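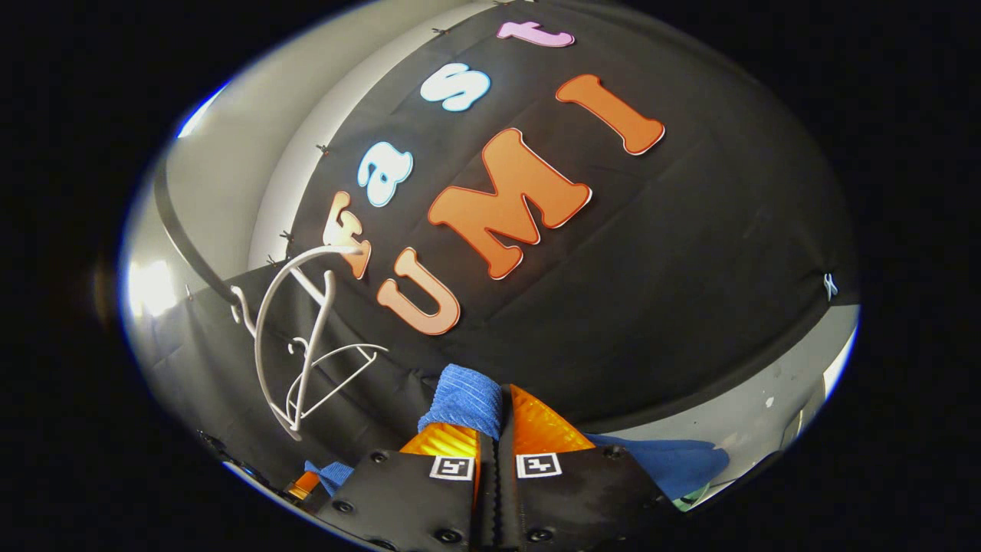
Blue cloth in the gripper, with the "fast UMI" letters on the backdrop behind it.

Can a robot do my laundry yet? And other things people ask me

I write about home and shop automation, and my inbox fills up with the same questions. I answered them one at a time for a couple of years and then gave up and made this page. Last big update was in July. If you're after prices, skip to the bottom.

So can a robot do my laundry?

Parts of it, in some places, with somebody watching. Washing and drying have been automatic for ages, of course. The bit everybody wants gone is what comes after: untangling the pile, folding it, getting shirts on hangers, putting it all away. I've seen machines do each of those on a good day. I haven't seen one I'd leave alone in my bedroom with my sweaters.

Why is cloth so hard? Robots build cars!

They do, and a car door is the same shape every single time. A towel isn't. Pick it up by one corner and you've got one shape, pick it up by the middle and you've got a totally different one, and half of it is hidden behind the other half. People handle this by feel without thinking. A machine has to work out where the edge is, grab one layer and not two, and notice when it's slipping.

Is a small towel easier than a shirt?

Much easier. If you want to know how good a system really is, ask to see it with something that has sleeves. Washcloths are the free throws of robot folding.

What about hanging clothes up in a store?

This is the one I get from shop owners, and I love it, because hanging looks so simple until you slow down and watch your own hands. You open the collar, slide one shoulder in, turn the hanger, slide in the other shoulder, then find the rail with the hook. Four or five little jobs, and if the first one goes badly the rest don't matter.

Jackets are a funny middle case. They're heavy, and a stiff one holds its shape better than a T-shirt does, so there's a real opening to aim for.
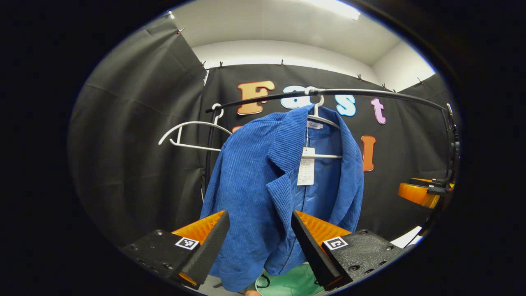 But then you've got lapels that flop, a slippery lining, and a price tag swinging on a string right where you'd want to reach in. Ariel Baluyot runs a secondhand clothing shop called Cordero and she told me tags cause her staff more trouble than zippers and buttons put together. I'd never thought about it before she said it and now I see tags everywhere.

How do the robots learn this stuff?

Mostly by copying people. Somebody does the chore many times over while the motion and the camera view get recorded, and a program learns to go from what it sees to what to do next. Deok-su Yeon, who trains these systems at Urnbridge, told me his last hanging project used 2,187 recorded tries. I asked if that was a lot. He said it was a lot for his shoulders.

How many tries would my chore need?

Depends on the chore and on how much things change from one try to the next. One kind of hanger, one rail, one jacket? Deok-su has gotten something going with 200. Add new garments and a different room and that number stops meaning much.

Are they fast?

No. Jayson Buenaventura timed a folding arm for me against his own teenager. The arm did 15 hand towels in the time the kid did 20, and the kid was on the phone. Closer than I'd guessed, to be fair - but those were hand towels, see above.

Should I wait for one before I hire help for my shop?

Please don't. Hire the person. Look again in a couple of years, and when you do, bring your own clothes to the demo and mix them up before you hand them over.

What does it cost?

I've taken the price list down for now. The quotes I was getting from Zineck changed twice while I was writing them up, so ask them directly and tell them what you want moved and how often.

Can I send you a video of my robot dropping things?

Yes! Always.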